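Clitard presenta Studby 4, el programa que enseña a las pinzas a entender la mesa antes de tocar nada

La nueva versión mejora la percepción de superficies claras y veteadas, y llegará a los talleres en junio

Bistholm. Clitard tiene la alegría de anunciar la cuarta versión de Studby, su programa de percepción y planificación para pinzas de dos dedos, en el que el equipo lleva trabajando desde el otoño pasado con mucha paciencia y, todo hay que decirlo, con muchísimo café.

Quienes ya usan Studby en su taller conocen bien el problema que ha guiado esta versión: las mesas de madera clara. Una veta marcada, un reflejo que cae justo donde no debe o la sombra de los propios dedos bastaban para que el programa creyera ver el borde de una pieza y propusiera un agarre en medio de la nada. La versión 4 estima primero el plano de apoyo, separa de él las sombras y los brillos, y solo entonces busca objetos y calcula la trayectoria de acercamiento.

Para ajustar el nuevo módulo, bautizado Gentile por la suavidad con la que baja la pinza, el equipo reunió 3796 secuencias tomadas desde la propia herramienta, de las cuales 2796 se dedicaron al entrenamiento y el resto a las pruebas. En 261 de ellas no hay nada que coger, y la respuesta correcta es sencillamente esperar.

"Esas secuencias vacías fueron las que más discusiones nos dieron, y también las que más cariño les tengo", cuenta Loredana Longo, responsable de percepción en Clitard. "A un programa así hay que enseñarle a coger cosas, claro, pero también a quedarse quieto cuando delante solo tiene madera, y eso nos costó bastante más de lo que pensábamos al empezar".

Studby 4 estrena además un visor en el que el operario puede repasar cada decisión del planificador – qué superficie detectó, qué zonas descartó y a qué altura decidió detener los dedos – sin necesidad de escribir una sola línea de código. "Nos lo pedían los talleres pequeños, que tienen poco tiempo y muchas ganas de aprender", explica Ginevra Ferri, jefa de producto. "Ojalá lo disfruten tanto como nosotros haciéndolo".

La actualización será gratuita para los clientes con licencia en vigor. Los talleres que deseen una demostración en Bistholm pueden solicitarla al departamento de comunicación de Clitard.
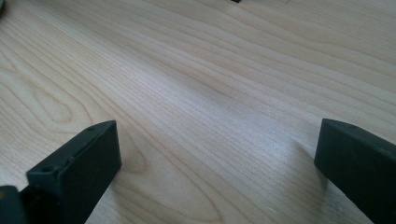
Los dos dedos de la pinza, separados sobre una superficie de madera clara. Foto: Clitard.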